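Why do economists say a trade deficit isn't a debt?

Posted in Economics & Money, December 2018

I've been reading up on trade for a night class at the Drovthorpe library and I keep hitting the same wall. The news says the country "lost" so many billions to its trading partners last year, and my brother-in-law says it means we owe them that money. My instructor says no, a trade deficit is not a debt, and then she moves on to the next slide! If we buy more from other people than they buy from us, surely the difference has to be paid by somebody at some point? Please use small words and small numbers. I love this stuff but I'm a beginner.
- Litach

Hatsue Miyazaki
Great question, and you are closer to the answer than you think! The word that trips everybody up is "paid." When a store here imports a shipment of toasters, the store pays for them. The foreign seller gets the money, the store gets the toasters, and the deal is closed. Add up a million deals like that and you still have a million closed deals.

So what is the deficit? It's a gap in one column of a table that has other columns. The trade column only counts goods and services. Suppose we import 500 dollars' worth of stuff and export 490. The gap is 10 dollars. Those 10 dollars are now in the hands of someone overseas, and dollars are only good for a few things. They can buy our goods later. They can buy a piece of something here, like shares or a building or a factory. They can be lent to someone here, a government or a bank or a business. Or they can sit in a drawer (which happens a lot more than you'd guess, because dollars are handy all over the world).

Only the lending one is a debt, and it's a debt because somebody decided to borrow. If a foreign firm spends its 10 dollars putting up a plant down the road from you, you don't owe that firm anything. You may even end up working there.

Try it with your own house. Think about the room where you cook.

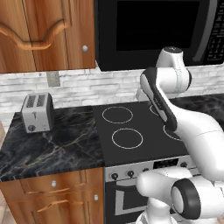

Your kitchen's trade balance

Take whatever you cook on, plus the fridge and the groceries, and ask what you've ever sold back to the people who sold them to you. For me it's zero! I have run a deficit with my grocery store for 19 years and I have never owed them a cent. I run a surplus with my employer, who buys my time and sells me nothing. If I'd put the groceries on a credit card and let it ride, then yes, I'd have a debt, but it would be to the card company and it would come from the borrowing.

Where your brother-in-law has half a point is that a country can run a trade deficit and pile up debt in the same years. Ours has. If a government spends more than it takes in and sells bonds to cover it, foreigners holding dollars are happy to buy those bonds. Then there really is interest to pay. I think that's worth worrying about, but the place to look is the budget. Putting a tax on imports won't stop a legislature from borrowing.

The other thing I'd ask your instructor about is saving. The gap in trade has to match the gap between what a country invests and what it saves. It's true by the way the terms are defined, so people on every side of the argument accept it. They fight over which one is pushing the other, and that is a really fun fight to read about - look up "savings and investment balance" and clear your evening.

Rivas
It's a debt in the end. You can't keep buying more than you sell forever, same as a family can't. My town used to have two mills and now it has none, and everybody shops for imports with money they don't have. Hatsue's grocery store thing only works because she has a job. Take away the job and see how it goes.

Gandomgate
Adding to Hatsue's answer, which I enjoyed a lot. Rivas is right that the job matters, and I don't think the textbooks give that enough room. A mill closing is a real loss to the people in it, even when shoppers everywhere else save a little on every shirt. But that's a separate matter from what Litach asked. You can have mills closing in a country with a trade surplus, too. Machines do it, and so do changes in taste.

One small fix: selling assets to foreigners isn't debt, but it isn't free either. If an overseas company owns the plant, the profits go to the overseas company. So over time some income flows out that would have stayed here if locals had owned it. Whether you're worse off depends on whether the plant would have been built at all without them.

Litach, if you want practice, make up a country with 5 people in it and write down every sale for a year, including the loans. Do the goods on one sheet and the assets on another. When the two sheets balance against each other for the first time it's a great feeling! I did mine one June on the back of an old calendar and I still have it.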